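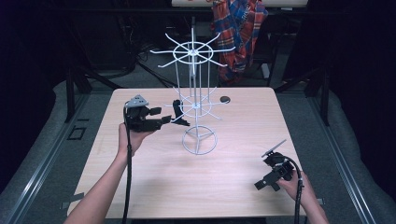 Othmane Mahrous replied: Put your heavy stuff on the middle tier and leave the top for the light things. I ran a wire rack like that for two seasons and the only times it ever went over were when I loaded the wide tier first, all on one side, while I was chatting. Go around in opposite pairs and you'll be fine.

Counter Display Help > Small Stalls > White wire rack, who's using one?
3,582 views

gladysprint
Mar 1, 2022
Thanks Othmane, that's the kind of thing I was hoping for! Okay so for everybody coming in now, I picked up this white wire rack from Hartono and I'm trying to decide if it gets a spot at Atcombe in May. It has the ring at the bottom, the tall post, a middle tier with straight arms and then the big wheel on top with the spokes sticking out past the rim (my kid calls it the pirate ship, for the wheel). I sell little plastic shelf brackets and hooks, mostly black, mostly angular, and up to now they've been in trays lying flat where people walk right by them. I love how airy it is. You can see straight through it so it doesn't turn the table into a wall. But I can't work out how to hang things on the arms without everything sliding. Also does anyone do anything to their tabletop before they stand metal on it? Mine's light wood and I'd like it to stay nice.

bramblefold
I'm going to be the grump. I had one and I gave it away. They look great with nothing on them and then you load them and all the black stuff turns into one big tangle. Trays aren't exciting but a customer can see what they're buying. What about a slanted board with pegs?

gladysprint
I knew somebody would say pegs, haha. I had a board for one fair and it blew over twice, and that was indoors with the doors open. Plus I'm short and I had to peek around it to talk to people.

tollgatetina
Member, 3,907 posts
Disagree with bramble, sorry! White wire with black pieces is about the best contrast you can get without buying lights. The tangle happens when people put three or four things on one arm. One piece per arm on the middle tier, hang it in close to the post, done. Keep the rest in a box under the table and refill as you sell.

bramblefold
One per arm means you're refilling all day.

tollgatetina
Yes? That's the job?

bramblefold
Some of us are there alone, Tina.

gladysprint
I'm alone too, so I get it. But I'd sooner refill than have people dig through a tray and put everything back in the wrong spot. Close to the post is interesting though. I'd been thinking of hanging things out at the ends so they'd be easier to grab.

Othmane Mahrous
Out at the ends is easier to grab and easier to knock. Sleeves catch them. Mine were mostly keychains so they swung like crazy. If your pieces have a hole, thread the arm through the hole and push it in. If they don't, a hooked corner will sit over the wire okay, but test every shape you sell because some of them will want to tip forward. For the sliding, I used clear orthodontic elastics on the arm, one in front of each piece. You can't see them from the customer side and they cost next to nothing.

gladysprint
Orthodontic elastics!! Going on the list. Some of mine have a round hole and some don't, so I guess I'm testing both kinds tonight.

ovenmitt_joe
Question on the table side. Is that a bare top or does it have something on it? I did the metal-rack-on-bare-pine thing and after one damp weekend there was a ring I could never get out. Sanded it, still there. It's like a fossil now.

gladysprint
It's very light, smooth to the touch, and I don't know if there's a coat on it. The person I bought it from didn't know either. It doesn't feel sticky or plasticky. I got right down close to it and I still can't decide.
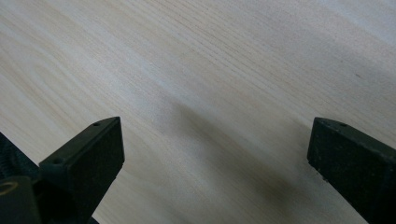

Table surface close up, with the fine grain and a tiny dark speck toward the upper right

ovenmitt_joe
Hmm, there's a bit of sheen up in that corner, but that could just be the light. Do the water drop test somewhere it won't matter. If it beads, there's a coat. If it soaks in and goes dark, it's bare and you want something on it before May.

tollgatetina
Pretty grain! I'd hate to cover that with a cloth.

bramblefold
Cover it with a cloth. It's a fair. Somebody will set a coffee on it in the first ten minutes and you'll be so sad.

gladysprint
Noooo, half the reason I bought the table is that it's nice and pale and everything shows up on it. No cloth. I could live with a mat under the rack only.

Othmane Mahrous
A mat is the answer. I cut a circle of Korkex the same size as the base ring, so nothing pokes out past the wire, and glued it to the underside of the ring at a few points. It stops the scratching and the whole thing quits creeping toward the edge when people handle it. Don't use the foam kind, it squashes and then the post leans.

ovenmitt_joe
Seconding cork. If the drop test says bare, I'd also do a coat of the Wedden clear wax. Thin! Thinner than you think. Let it sit overnight and buff. I put mine on like butter and it was tacky for a week and picked up every bit of lint in the house.

tollgatetina
I wouldn't wax it. Wax plus a hot day plus price stickers equals a mess. Water-based poly, flat, two coats, and it hardly changes the color.

ovenmitt_joe
Poly on something she folds up and throws in a car? It'll chip at the corners.

tollgatetina
Mine's been in and out of a hatchback 12 times and it hasn't chipped.

ovenmitt_joe
Fine, you're a more careful loader than I am.

gladysprint
You two! I'll do the drop test first and then pick a side. What about that speck, should I try to get it off? I tried a fingernail and it stayed put.

ovenmitt_joe
Pencil eraser, the white kind. If that doesn't shift it leave it alone, it's tiny and you'll have a rack and price cards all over the place anyhow.

bramblefold
Speaking of price cards. If you really are going with the rack, please don't put little tags on every piece. White tags on white wire, I couldn't read a thing on mine. Put one card per shape on the table in front.

gladysprint
See, that is helpful, and from the grump! One card per shape, on the table. And the top wheel? I'm tempted to leave it almost bare, maybe just the smallest hooks on the ends of the spokes where they stick out.

bramblefold
Bare top I can get behind. Less to tangle.

Othmane Mahrous
Small hooks up there are fine, just go opposite pairs like I said, and give it a nudge every time you add some. If the post wobbles, tighten it at the hub before you blame the table.

gladysprint
Okay, update from this evening. Water drop soaked right in and left a dark spot (it dried out, phew), so it's bare. The pieces with holes sit great. The ones without want to nose forward exactly like Othmane said, so those are staying in a tray and bramblefold gets half a win. Elastics and cork are ordered. Still haven't picked between wax and poly, and the speck didn't come off with the eraser.

tollgatetina
Poly.

ovenmitt_joe
Wax!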